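## 4. Working rules for hand-held gripper recording

The rules in this section were drafted by Cristian Palomino and Jhosep Sotelo for the Trultine protocol and went through several rounds of comment before the version of 27 August 2023. They apply to two-handed recording with tracked hand-held grippers at a fixed table. We give them in the order an operator meets them, with the reasoning where the comments showed that a rule was disputed.

### 4.1 Surface and layout

The work surface should be plain, matte and light in tone. Glossy surfaces produce moving highlights that the wrist views pick up strongly. Soft shadows from the fingers are accepted. They can't be removed without adding lamps close to the hands, and in our trials operators bumped into the lamps.

Only the objects named on the task card may be on the board. Tools, cups and spare parts go on a separate shelf. Stands and cable runs may stay behind the table if they are out of reach of both hands.
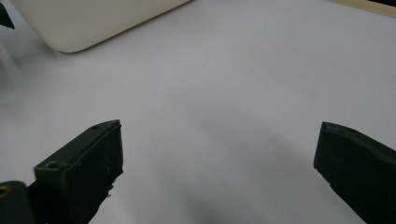
An episode begins with both grippers open and empty. This was the most debated rule in the set. The Dernbridge group had been starting with the jaws closed, on the grounds that a closed gripper gives a cleaner zero for finger width. We kept the open start. The zero can be taken once per session in a separate calibration clip, and an open start leaves the gap between the fingers clear in the wrist view.

### 4.2 Handling during a task

Operators hold each gripper by its grip and keep their bare fingers off the task objects. If an object has to be moved by hand, the episode is stopped and marked void. Long sleeves are allowed if they are fitted at the wrist. Cables must have enough slack to follow the hand through the full task, including reaches over the rim of a container.

For container tasks, the object is lowered to just above the floor of the container before the jaws open. Dropping from rim height is not permitted, even with light objects, as the bounce makes the end state hard to label. The idle gripper stays in the operator's other hand, open and away from the container, with its marker plate kept free of the sleeve and cable. Figure 3 shows the position of both grippers. 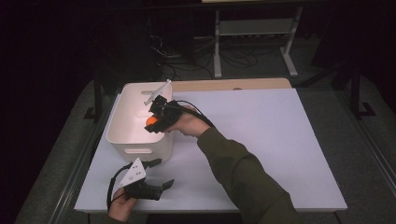 **Figure 3.** Ball-and-bin task, head view. The right gripper holds the ball inside the bin; the left gripper is open near the front edge of the board.

The Urrego site asked whether the idle gripper could be set down on the board. We decided against it. A gripper lying on its side tends to lose tracking, and picking it up again adds a motion that has nothing to do with the task. Operators who get tired should stop after the current episode and rest, and the log should record the break.

### 4.3 Placement of loose objects

Balls and other objects that can roll need their own rule. The operator waits until the object is at rest before starting the recording, then leaves it untouched until the first approach. Start positions are varied between episodes, but each one must leave room for the open jaws on both sides of the object. Positions tight against a container wall are recorded as a separate task variant and are not mixed with the open-board episodes.
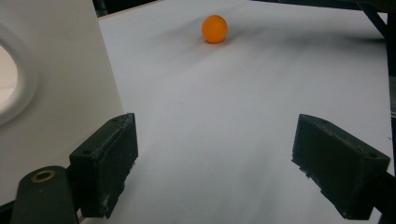
If an object rolls during an attempt, the operator may follow it and try again, up to 5 attempts in one episode. Failed attempts are kept. An early version of the rules had them trimmed out, which left us with clips that jumped in time and could not be used for timing analysis.

### 4.4 Inspection of the fingers

Printed fingers wear at the edges. Small chips and scuffs on the outer faces are cosmetic, and the part can stay in service. Damage to the gripping face is treated differently - the finger is replaced before the next session, and the change is entered in the log with the part number. Screws and inserts are checked by hand at the start of each session.

Of the first 2000 episodes reviewed under these rules, 53 were voided. Umano will repeat the review in September using a second pair of readers, and the criteria for voiding will stay the same until that review is finished.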